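Heat Loss Through Interior Doors in Shared Student Housing
Final report, Building Services module

Heating accounts for the largest share of energy use in the Vidiscombe residence block. The block has a single thermostat per floor, so a bedroom left open to an unheated corridor affects every other room on the circuit. This report estimates how much heat is lost that way and compares two low-cost measures.

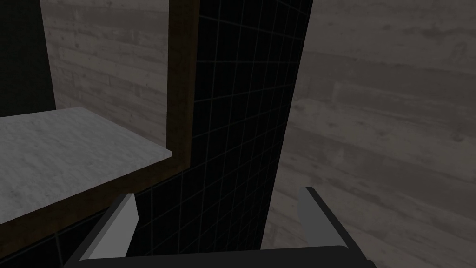
Weka Ostermann
Second-year student, Building Services

Air temperature was logged in 3 bedrooms during September. Each logger sat on a shelf away from the radiator and recorded every 40 seconds. After faulty readings were removed, 1490 records remained. Doors were kept closed on odd dates and open on even dates.

Rooms with the door open cooled faster after the evening shutoff. The effect was strongest in the corner room – it has two outside walls – and weakest in the room above the boiler.

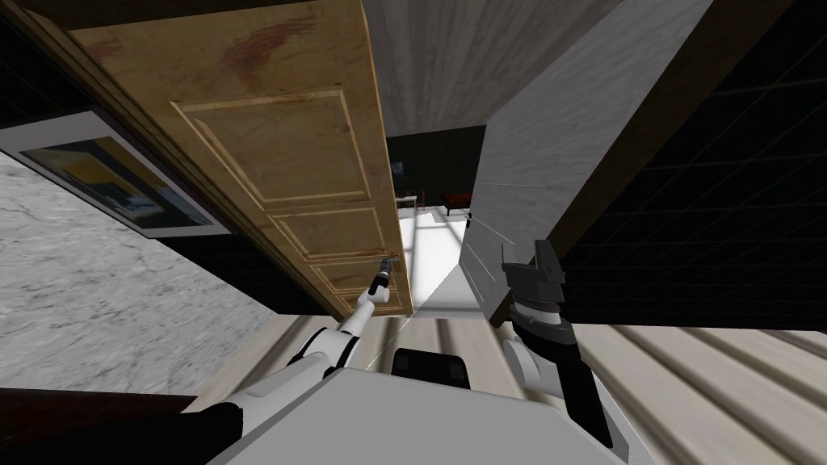

Does a closed interior door save energy if it has no seal?
It saves a little, mainly by slowing the exchange of warm and cool air. Most of the remaining loss passes through the gap at the floor.

A brush strip from Curance was then fitted to the bottom of each door. Cooling slowed again, though the change was close to the error of the loggers. A self-closing hinge was priced but not tested. Outdoor temperature was not controlled, and wind was ignored. 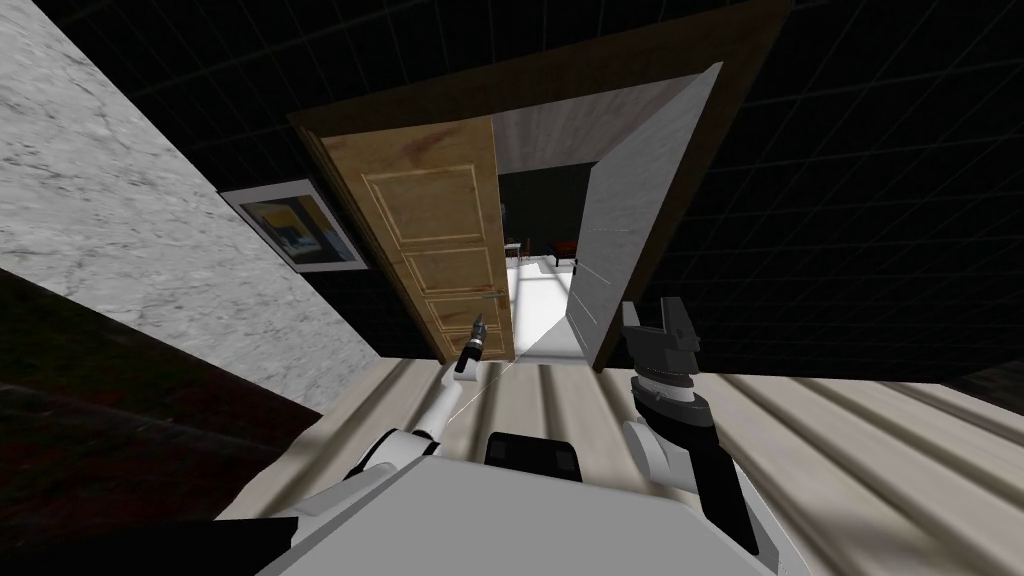

Figure 3. Paneled interior door, open, with adjoining room beyond.

Further work should repeat the test in winter, with a second logger in the corridor and a longer recording period for each door position.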